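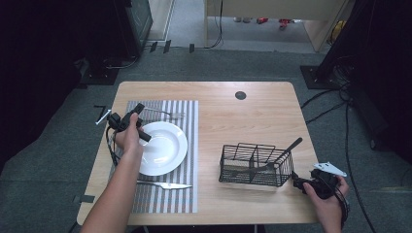
Trumen open day: laying the table at stand 8

Two hand-held grippers, one plate, a fork, a knife and a wire basket. I could have stayed there all afternoon! The Presbridge pair felt chunky but steady (I got the hang of them on my third go), while the Ersoy ones were lighter and kept letting the fork twist on me. Cutlery is so much fiddlier than you'd think. The cables do tug at your wrists a bit, mind. They're running it again in October and I've already asked for a longer slot.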